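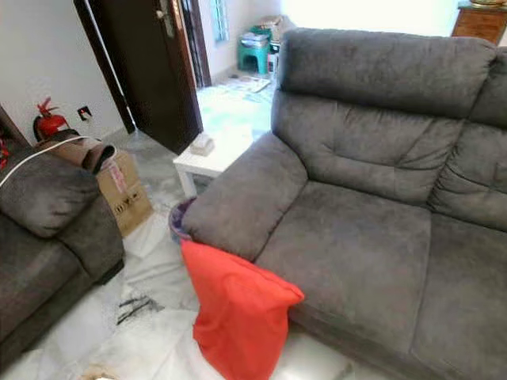 The Brelura gripper comparison is a set of side-by-side tests of two robot grippers, the Skondari and the Buthelezi, on soft household goods in furnished rooms. It was set up by Drivine, a small maker of arm controllers, to decide which gripper its home robot software should support first. Most earlier work at the company had been done on a bench with foam blocks and folded towels. The Brelura tests moved to living rooms, where a typical item is a bright red-orange piece hanging crumpled over the front of a dark gray sofa's armrest, with one corner pointing down toward the floor. An item in that position has no flat top surface to aim at, and its outline changes as soon as it is touched. The tests are named after the internal name of the project, which was later used for the written report as well.

Background

Drivine sells a controller that drives a pair of arms and takes its view from a camera mounted at head height. The controller had been sold with a plain parallel gripper, two flat jaws that close toward each other. Buyers who worked on tidying and laundry tasks complained that the jaws either slipped off cloth or pinched the furniture underneath along with it. The company looked at several replacements and kept two for a longer trial.

The first, the Skondari, is an electric gripper with two jointed fingers that curl slightly as they close. The second, the Buthelezi, has three softer fingers moved by air and closes around an item from several sides at once. Both were fitted to the same arms with adapter plates made in the company's own workshop. The controller software was the same in both cases, apart from the part that opens and closes the fingers.

Test procedure

Each attempt started with the item placed by hand over a sofa arm, a seat edge or a chair back. The robot was then brought to a marked position and the operator started the run. The arm had one chance to take hold of the item, lift it clear of the furniture, hold it for a short time and let go over a clear patch of floor. A second grasp in the same run was not allowed. If the item fell before the hold was over, the attempt was scored as a drop, and if the fingers closed on nothing it was scored as a miss. A third result, called a snag, was used when the gripper took hold of the furniture cover as well.

Items were divided into three groups: covers and cloths, filled cushions, and small clothing. Each group was given 200 scored attempts, split evenly between the two grippers. In total 632 attempts were started. The ones that were stopped early, mostly through a lost camera signal or an operator pressing the stop button, were left out, so that 600 remained, 300 for each gripper.

The order of the grippers was changed during the day. In an early practice round all the Skondari attempts had been made in the morning and all the Buthelezi attempts in the late afternoon, and the change in window light made the results hard to compare. From then on the grippers were swapped after every short block of runs. Swapping took longer with the Buthelezi, as its air line had to be clipped back along the arm each time.

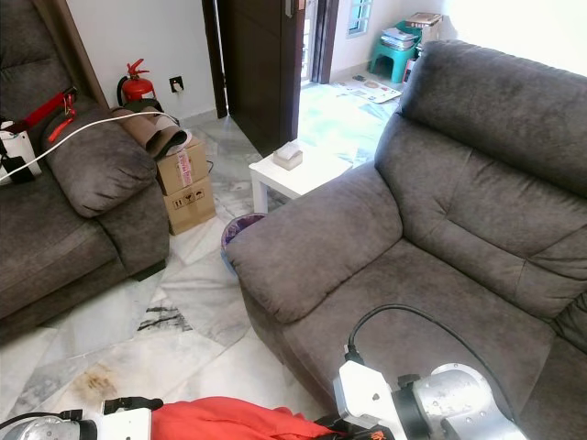
Arm position proved to be a larger part of the work than the test plan had allowed for. With low furniture the arms have to reach forward and down at the same time, and the elbow joints come close to the seat before the fingers reach the item. The operators ended up with two standard approaches. In the first, called the front approach, the robot faces the sofa and reaches straight over the seat edge. In the second, the corner approach, it stands off to one side and reaches across the armrest. The front approach gave the camera a better view of the item, while the corner approach kept the arm clear of the backrest.

The cables were another problem. A loop of cable that is harmless above a bench can catch on a thick armrest or drag over a seat cushion, and a light pull on it is enough to move the wrist off target. The arm cables were taped down in a new position after the practice round. Some slack had to be left at the shoulder, and the report lists cable contact as a known source of error for both grippers.

Camera and lighting

The same head camera was used throughout. A second camera at the wrist was tried in the practice round and then dropped from the main tests, as the fingers of the Buthelezi blocked most of its view when open. Leaving it off also meant that the two grippers were judged on the same pictures.

Dark brushed upholstery caused trouble for the depth readings. Fabric of this kind shows lighter and darker patches depending on which way the nap has been pushed, and the software at first took some of the patches for folds in a separate cloth. Brightly colored items on a dark sofa were found easily. Gray and brown items were not, and for these the operators had to mark the item on the screen by hand before the run. Attempts with a hand-marked item were scored in the normal way, with a note in the log.

Polished floors gave false edges where they reflected a window. Since the item was only released over the floor and never picked up from it in the scored tests, the reflections did not affect the result. They did affect the practice runs, in which the arm twice closed its fingers on a bright spot next to a fallen pillowcase.

Results

The Skondari did better on covers and cloths. Its thin fingertips could slide under a hanging edge and hold it with little force, and it produced few misses in this group. Its drops were mostly with filled cushions, which turned in the grip as they were lifted and worked their way out between the two fingers. A firmer closing force reduced the drops but increased the number of snags, and the middle setting was kept for the scored tests.

The Buthelezi was the steadier of the two on filled cushions. With three fingers it could take a corner of the cushion and keep it from turning. It was weaker on thin cloth lying flat against a sofa front, where the round fingertips pushed the cloth along in place of picking it up. It also closed more slowly. The difference was small in a single run but was noticed by the operators over a full day.

Small clothing showed no clear winner. Socks and gloves were picked up well by both, and most of the failures in the group came from a knitted hat that stretched when lifted and stayed partly on the furniture. The report suggests that the hat should have been scored separately.

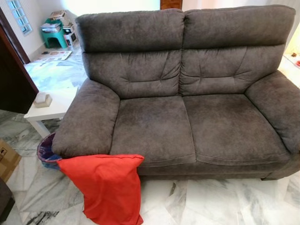
Wide two-seat sofas were harder than single chairs for both grippers. The seam between two seat cushions and the gap between two backrests each gave the software a line that looked like the edge of an item. When the item lay near one of these lines, the planned grasp was often too wide. Drivine later changed the software so that the room is recorded once with no item in place, and the furniture edges found in that first recording are ignored. The change was made after the scored tests and is not part of the published figures.

Noise was not measured, but the report comments on it. The Skondari is nearly silent. The Buthelezi gives a short hiss when it opens, and its pump has to be kept running nearby. In one apartment the pump was stood on a folded blanket to keep it from rattling on the tiles.

Criticism

The comparison has been criticized on a few points. The number of rooms was small, and all of them had hard floors, so the results say little about carpet. The one-grasp rule has also been questioned. A gripper that misses the first time and succeeds on a quick second try may be more useful in a home than the scores suggest, and the rule counts against the Skondari in particular, which can open and close again quickly.

Another objection is that the people who placed the items knew which gripper was fitted. Drivine answered that the placements were taken from a printed list, although the list gave only the part of the furniture and not the exact shape of the cloth. The company added photographs of target placements to the list in May, after the main tests were over.

Later use

Drivine chose the Skondari as the first gripper supported by its home software, mainly on account of the cloth results and the simpler cabling – the air line of the Buthelezi was considered too awkward for use in small rooms. Support for the Buthelezi followed in a later version as an option for users who handle cushions and other bulky goods.

The Brelura procedure has stayed in use at the company for checking new controller versions. The shortened form uses only covers and cloths, placed over the arm or front edge of a sofa, and can be completed in one day with a single operator.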